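Two-Arm Bench Guide, Section 4: Setting Up a Phone Handling Run

Trilldale Robotics Club
Posted in September by Kvido Sokol
18 comments | 2,341 views

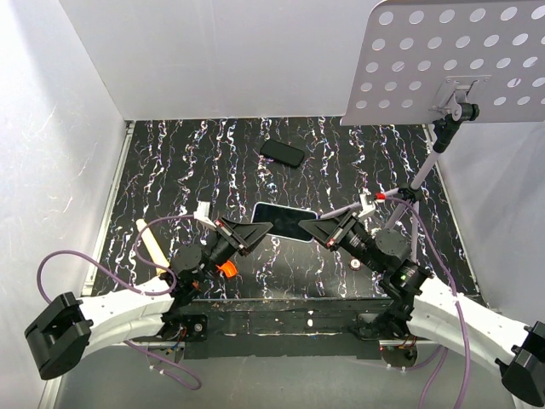

How long should a new pair of students expect to spend on their first run?

One full club session. Most of it goes to checking cables and practicing slow moves, and the run itself is short. Pairs who have done it before can usually finish set-up in a quarter of that time.

4.1 Before you start

This section covers the bench with two arms and the phone handling task. It assumes you have read Section 3 (power and emergency stop) and that a club leader has signed your card. If your card isn't signed, you can watch and keep the log, but you can't drive.

Work in pairs. One person drives both arms. The other keeps a hand near the stop button and calls out problems. Swap after each set of 6 attempts.

You will need:

- the bench key and the run log
- two practice phones from the Dornthorpe drawer (these have no SIM cards)
- a dry cloth
- the wall chart with the arm start positions

CAUTION: Don't use your own phone as a practice object, even with the grip force turned down. The club doesn't pay for cracked screens.

4.2 Checking the arms and cables

1. With the power off, look at each arm from the base to the gripper tip. The mounting plates should sit flat on the front beam. If a plate rocks, stop and tell a club leader.

2. Follow each purple cable along its whole length. It should hang in a wide, easy curve with no sharp bends. A cable that is pulled tight when the arm is folded will come out when the arm reaches.

3. Push each connector in by hand until it stops. Do not use pliers.

4. Check the cable ties at the base. Replace any that have split, and trim the ends.

5. Move each arm gently by hand through its range. Some resistance is normal. Grinding or clicking is not – write it in the log and don't power up.

NOTE: The left arm has always been a little stiffer than the right at the elbow. Chun-yin Liu looked at it last season and found nothing wrong. Compare it with the entry in the log before you report it.

4.3 Preparing the work surface

1. Wipe the surface with the dry cloth. Spray cleaner leaves a film, and the phones slide on it.

2. Place the first phone where both grippers can reach it, screen up. It doesn't have to be square to the edge. The task is meant to be done from a different angle each time.

3. Place the second phone farther back. Leave enough space for a gripper to come down beside it.

4. If you move the stand, tighten its clamp knob again and press lightly on the panel to check that it holds.

5. Close the bench door before switching on.

NOTE: The dark surface with the white veins is the one used for scored runs. Dark phones are harder to pick out on it, so don't swap it for the plain board because a run is going badly. Results from the plain board are logged on a separate page.

4.4 Powering up

1. Call "power" so that people at the other benches hear you. Wait for your partner to answer.

2. Turn on the main switch, then the left arm, then the right arm.

3. Wait for both arms to go to their start positions. Compare them with the chart.

4. Set the speed limit to 300 on the control screen. Leave it there for the whole run. Faster settings are for pairs who have passed the Zadineck test.

5. Open and close each gripper once, well away from the phones.

CAUTION: The arms can reach each other in the middle of the bench. The software does not prevent contact. If the tips are closing on the same spot, stop one arm and move the other.

4.5 Running the task

1. Bring the left gripper to the near end of its reach and lower it until the tip is beside the phone.

2. Bring in the right gripper from the other side. Go slowly for the last part.

3. Close on the edges of the phone. Don't press down on the glass.

4. Lift, hold for a slow count of three, and set the phone down again.

5. Write down the result before you start the next attempt. Use P for a clean pick, S for a slip and X for a stop.

If a phone slips, leave it where it lands, provided it is still within reach. The next attempt starts from there. If it is out of reach, power off both arms before opening the door.

4.6 Shutting down

Send both arms to the rest position and switch off in reverse order. Return the phones to the drawer, sign the log and hand the key back. Teams going to the Sithole meet should also copy their results to the team sheet the same evening.

Shares: 6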